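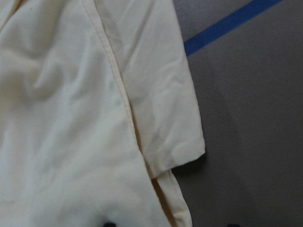
Project Worker, Nellmont Outreach
Part-time, 9-month fixed term, starting in January
Nuden and surrounding parishes

Published July 8, 2026

The Nellmont parishes are looking for a part-time project worker to help churches in and near Nuden respond to homelessness and debt. The post is paid for by a grant from the diocese and has been agreed for nine months. We hope to extend it, but we can't promise this and applicants should plan on the basis that it will end.

Background

Six churches belong to Nellmont Outreach. Between them they run a night shelter in the cold months, a weekly meal at St Aidan's, Bogale Road, and a debt advice session that moves from hall to hall. Until now each church has kept its own rota and its own records, and guests have sometimes had to give the same details several times over. The new worker will bring these together and be the first point of contact for the council's housing team.

We also have a long-standing link with the parish of Tendano, and two of its members will be visiting us during the period of the post. The project worker will help to plan their programme. No overseas travel is involved.

What the job involves

Keeping one shared rota for the shelter and the weekly meal, and finding cover when people drop out.
Meeting new guests, explaining what is on offer and referring them to other services where needed.
Arranging induction and safeguarding training for helpers.
Looking after the clothing and bedding store at Bogale Road, including sorting donations, washing and ironing, and telling the churches what is short.
Writing a short report for the diocese at the middle and end of the grant.
Speaking at Sunday services in each of the six churches at least once.

Most of the work is in the daytime. You will be needed at the meal each week, which finishes in the evening, and for one overnight shift a month while the shelter is open. Time off is given in return for overnight work.

Who we are looking for

You will have worked with people who are homeless or in serious financial difficulty, whether paid or unpaid. You should be able to keep clear records, use a spreadsheet and stay calm when a guest is upset or angry. You need to be able to get between the six churches, some of which have no bus in the evening — a driving licence would help but a bicycle has been known to do.

We don't ask for a particular qualification. Knowledge of benefits or housing law would be useful, as would a second language.

You don't have to be an Anglican. You will be working with churches every day and speaking at services, so you should be comfortable in that setting and in sympathy with the aims of the project. Guests are welcomed whatever their faith, and nobody is asked to attend worship in order to receive help.

Terms

Hours, salary and holiday are set out in the information pack. There is a training and equipment allowance of £1,000 for the period of the post. A desk is provided in the parish office at Bogale Road, with a laptop and phone. Travel between churches is paid at the diocesan mileage rate.

The appointment is subject to two references and an enhanced DBS check. There is a probation period of six weeks.

How to apply

Ask the parish office at Bogale Road for the information pack and application form, by phone, by letter or by calling in. Please fill in the form in full — we are not able to consider a CV sent on its own. Forms can be returned by post or by hand, and large-print copies are available.

We expect to interview up to 5 people. Interviews will be held at St Aidan's and will include a conversation with some of the present helpers. Travel costs within the diocese will be repaid on production of a ticket or receipt.

If you would like to see the weekly meal before applying, let the office know and someone will meet you at the hall door.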